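About Prastside Parking Services

Prastside Parking Services runs public parking under contract for small towns and harbor districts. We manage 2,622 spaces, of which 256 are reserved for permit holders. Our work covers meters, signs, permits and first-stage appeals.

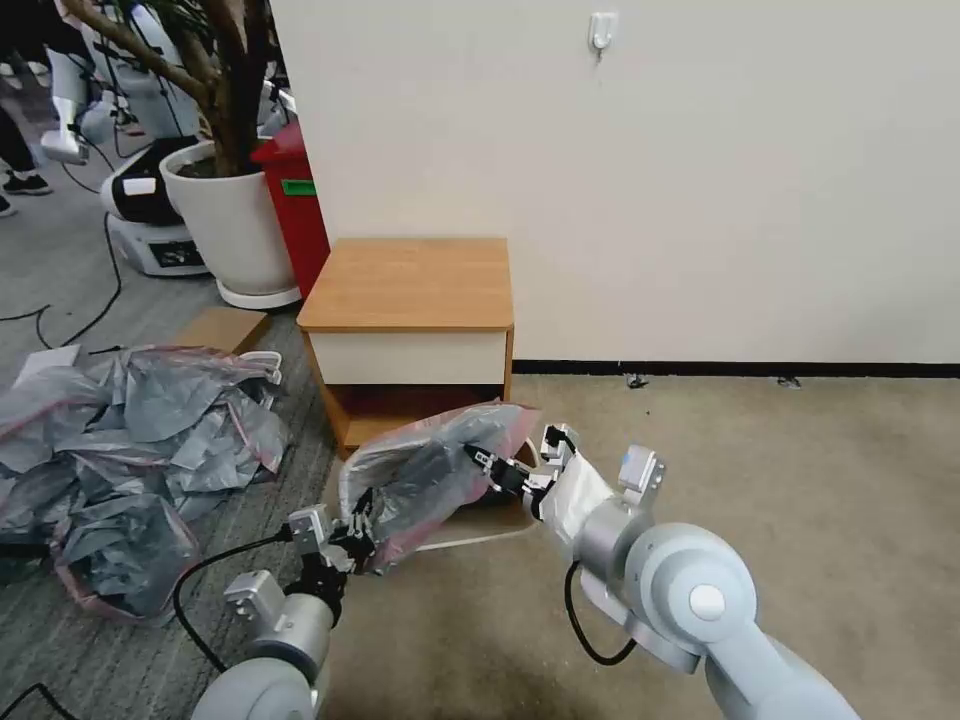 What we operate

The Gosen lot has 811 spaces and is open at all hours. The Tiwari deck has 800 and closes overnight from September. Both use the Gima payment system, which takes coins, cards and plate entry - no paper ticket is issued. Rates are set by the town in each case and posted at every entrance.

Appeals must be filed in writing with the notice number and plate number. Review takes up to 15 working days. Payment is on hold during that time.

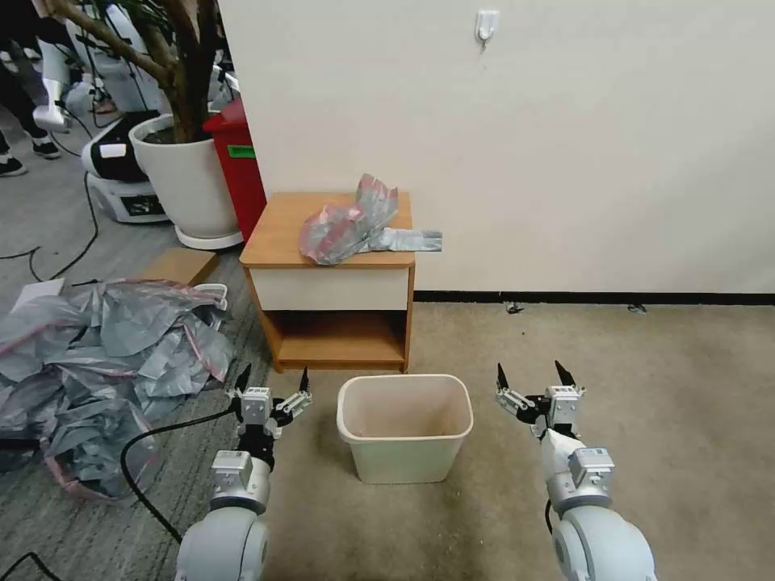

Wastebasket on the carpet

Page last revised 7 Feb 2023.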